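Konedeo Visitor Check-In Kiosk, Wallside Model

The Wallside is a fixed check-in station for jail and courthouse lobbies. It mounts on a standard wall bracket and needs one power outlet and one network drop. Visitors enter their name and the name of the person they are there to see, scan an ID, and wait for the desk officer to clear them. The officer sees each request on the existing desk computer and can approve it, hold it, or call the visitor over.

Most lobbies we sell to still use a paper sign-in book. Paper is cheap, but it is hard to search after the fact, and the handwriting is often unreadable. The Wallside keeps each entry with the time in and the time out - if a visitor never signs out, the desk gets an alert at closing.

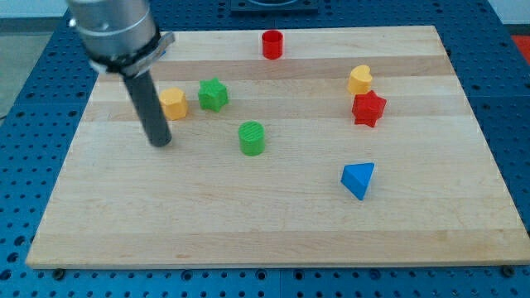

Records stay on a server in your building. Storage on the base unit holds 60 days of entries before older ones move to the archive, and the county sets how long the archive is kept. Public records requests can be filled from the desk by date, by visitor, or by inmate number.

The kiosk checks names against your no-visit list and any protection orders you load into it. It does not run warrants. Agencies that want a warrant check can add the Seok link, sold separately, which passes the name to your own records system.

Specifications
Screen: tempered glass, tilts for wheelchair users
Weight: 40 pounds with bracket
ID reader: driver's licenses, state IDs, passports
Languages: English and Spanish standard, others on request
Backup battery: 4 hours
Warranty: two years, parts and labor

Price: $2,072 per unit. Bracket and setup guide included. Installation is quoted by site.

Training takes one morning and is done in your lobby before opening. Awuor Mushi schedules all training visits. Questions about loading court orders or older visitor records go to Américo Mendes in support.

Orders placed by noon Tuesday ship the same week.

Related items
Zirlow Locker Bank for Visitor Property
Seok Records Link
Wallside Replacement ID Reader
Konedeo Desk Alert Light
Wallside Floor Stand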